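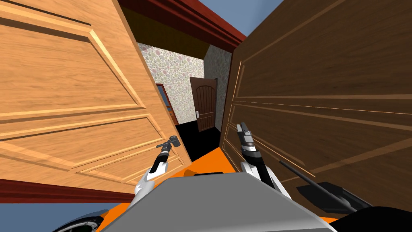
Both doors open.

11:40 pm. Quick one, feet hurt, going to bed after.

First full card with the cashless windows at Zulerwood. I was on window 2 all day, which used to be the $2 window way back when my aunt bet there, and now it's a tablet on a stand and a person (me) next to it saying "tap there, no, there." Modis is the name of the card system. You load the card, you bet off the card, you get paid back on the card, and if you want real money you go stand in a different line. Guess how that went over.

Gráinne Lenihan ran the morning meeting. Fast. She had the sheet from the test weekend, 1076 cards handed out, and she wants them all used again before we print more. Fine. Except half the people who got one put it in a drawer or washed it. I had a guy hand me his in pieces. Asked could I tape it.

Things I said more than once today:
No sir, the card is free.
No, it doesn't expire before the last race.
Yes you can still mail in for the balance. No, I don't have the form. (I did have the form. Found it at 4 under the paper towels. Sorry everyone.)

Race three was the bad one. Whole row of tablets went to the spinning circle with nine minutes to post. Nine minutes is forever on a normal day, it's nothing when you've got a line back to the pretzel stand. The tech kid said it was the network and then said it was not the network. Two of the old paper machines were still plugged in at the end, thank God, so we pushed everyone down there and Louise and I just punched tickets like it was ten years ago. I still have the fingers for it. Race, amount, type, number, next. Didn't even have to look.

One lady, regular, always plays the four horse whatever it is, got shut out. Four horse was Gallardo. Gallardo won by a nose and paid decent. She didn't yell which was worse. She said "well, I would have had it" and went and sat down. I wrote her name down for Gráinne but there's no rule for that, if the bet's not in it's not in. I know that. I've told people that for years. Felt lousy anyway.

Lunch was half a sandwich, standing.
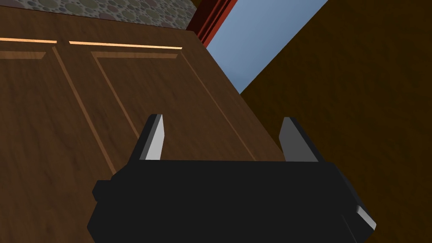 Then after lunch the Skollside people showed up. They do the phone betting app and they've got a table by the paddock now, shirts, a wheel you spin. Sign up and they put $200 in "bonus credit" on your account, and the bonus credit you can't take out, you have to bet it through first, and it's all there in the small print, if you've got eyes like a hawk. I don't. I had to hold it out at arm's length. A man came to my window wanting to cash his bonus. I sent him back to the table. The table sent him back to me. Third time I walked him over myself and stood there till somebody with a shirt explained it to him in words.

I'm not against the phone thing. My brother bets on his and he's out fewer dollars than when he drove in, he says, on account of no beer and no parking. Maybe. But I watched that table sign people up and not one of them got asked did they want a deposit limit. On our side we ask. It's on the first screen, with Modis, I'll give it that much, you can't skip it. Most people laugh and put in some huge number. A few put in a small one and look kind of relived. I like those.

End of day count. My drawer used to be the whole point, you balanced or you stayed. Now there's hardly a drawer. What came off the two paper machines was short $138 and I about died, went through everything twice, Louise too, and it was a voucher stuck to the back of another voucher. Mustard. We sat on the floor a minute. Then signed out.

Gráinne says paper machines stay through the end of July, then she has to see. I said after race three you want them to stay. She said put it in writing. So thats tomorrow's job, write it up, short, no complaining. Things to put in:

- backup machines at BOTH ends, not just ours
- stack of the balance forms at every window, on top, where a person can see
- somebody from Skollside has to answer their own questions
- a stool. One stool

Also call back the dentist. Also shoes, the black ones are done.

Didn't place a bet myself, we're not allowed on shift, but I'd have liked the seven in the last. Ran fifth. So I'm up.

Bed.

Comments

pattyk: The four horse lady!! Broke my heart. Can't they give her a free program or something

railbird_don: I was in that line, race 3. You two were moving. Got my exacta in with maybe a minute to go and lost it fair and square.

M.: the "bet it through" stuff is how they got my son in law. read it out loud to people if you can

pattyk: also GET THE STOOL

Last updated: July, 7:15 am (fixed the part about the forms)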